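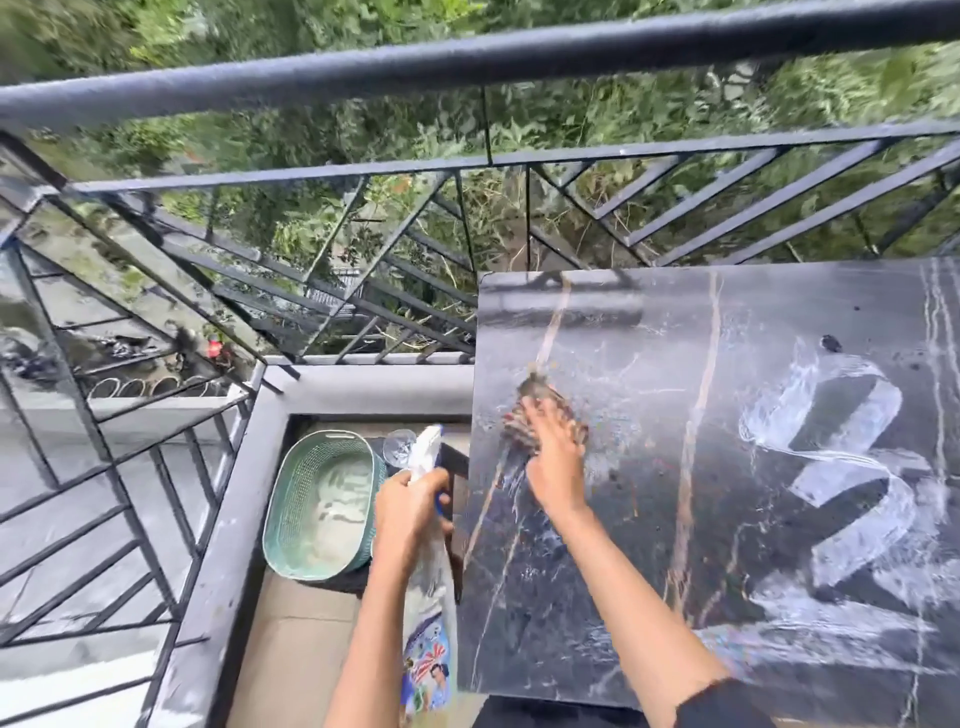

Household Surfaces Group, Department of Home Economics, Prostley

3.2 Cleaning of large slabs outside the house

Many families in the Trandano district keep single decorative tiles and wash them at home. In our survey of 186 households, 70 had washed at least one large tile on a balcony during September. Figure 2 shows this practice with a dark slab of marble pattern, with white and golden-tan veins. The slab is propped upright at the balcony edge, one hand holds the brown scrubbing brush against it, and the other hand holds the detergent bag by its top.

The upright position has one advantage and one difficulty. Dirty water can leave the surface without a cloth, but the foam also runs down before it is spread. Streaks and thin dribbles of this kind are visible in Figure 2. On a dark glossy surface the residue is easy to notice, and for this reason several participants told us that they prefer to rinse dark tiles two times.

We did not ask the participants to measure the detergent. Most of them poured it directly from the bag, and the amount was therefore different in each household. In Section 4 we compare these results with the indoor washing reported in the Inga study.

Figure 2. Scrubbing of an upright marble-patterned slab on a balcony, with soapy water in a mint-green basket on the ledge.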